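Questions about the Kordestani book

Is it true the letters prove a marriage?
They prove that two people wrote to each other for 8 years. Parvaneh Taheri and Christos Dimitriou call that a marriage in chapter one and never look back. I've read the letters twice and I don't see a wedding in them.

Who published it?
Griter, a small press in Tutgate. It runs to 300 pages, and a good third of that is family trees. Griter says it was fact-checked. I asked by whom and got a link to the order form.

What about the parish register?
One line, with a smudged surname. Taheri reads it as Kordestani. Mahsa Daneshvar, who has spent years in the same archive, reads it as something else, and says so in her review. I lean toward Daneshvar, but I wouldn't bet on either.

Didn't descendants confirm the story?
Two did. Both heard it from the same aunt, so I count that as one source.

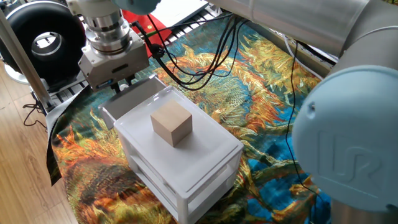
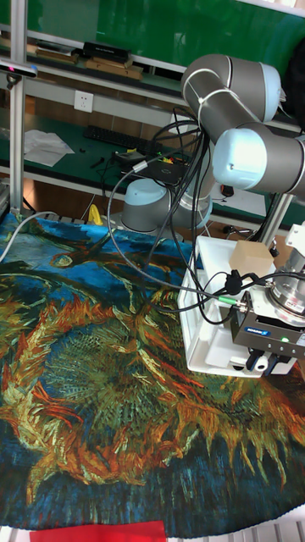
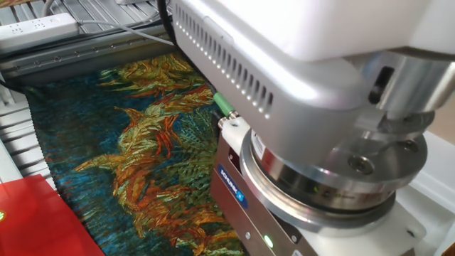 Sunflower cloth in the first two; robot arm in all three.

Is there anything good in it?
Sure. The chapter on the Stostine ferry is solid work with real footnotes, and the maps are clear. If they'd written a book about the ferry I'd be recommending it.

Will there be a second edition?
Ehsan Shahbazi, the editor, told a library audience in January that corrections were coming. I had seen none as of May 21, 2022.

Should I buy it or borrow it?
Borrow it. Read the appendix first, where the letters are printed in full, and make up your own mind before the authors make it up for you.

Can I send you evidence?
Please do. Scans of documents, with the archive and box number. Family stories are welcome too, but I'll file them as family stories.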